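The Robot Arm in the Back of the Shop Has Yet to Lift a Real Block

At the Trollstead shared workshop, the most talked-about build of the year exists mainly on a screen. 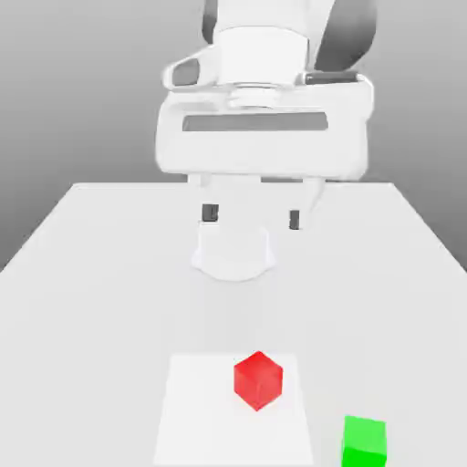
The members behind it call the project Relance. They started in February with a plan to put a secondhand arm on a bench and teach it to sort parts. The arm they wanted cost more than the workshop's whole tool budget, so they built the practice version first, in software, and have been practicing ever since.

I have heard this pitch before. The simulator is free and it runs all night without breaking a finger or a window. You get your 100 tries before breakfast. On the evening I visited, the task was a red cube and a green cube, and I was told with some pride that the latest script had been through 794 runs. How many of those would survive a sticky bench, a worn gripper pad or the draft from the loading door? There was a pause, and somebody offered me coffee.

To be fair, the group over in Volness did move from screen to bench last winter. It took them 14 weeks, and most of that went to things the simulator had never mentioned: cable drag, a table that wasn't level, glare from the overhead lights. Their arm now picks up blocks on a good day. It is slower than my nephew.

Relance has set aside 3 shelves for hardware. When I looked, they held a power supply, a box of bolts and somebody's bike helmet. I'd like to be wrong about this one. I'll go back when there is something on the bench that can drop a block on the floor.

COMMENTS

boltcutter: We did the same thing at our space. Two years of sim, then the motor mounts didn't fit.

mayfly_k: Bit harsh. I can't afford to crash a real arm either, and you do learn the math.

oldlathe: What do they plan to sort, anyway? The article never says.

Contact the editors | © Rodrigues Magazines, Aug 3, 2025 | Back to top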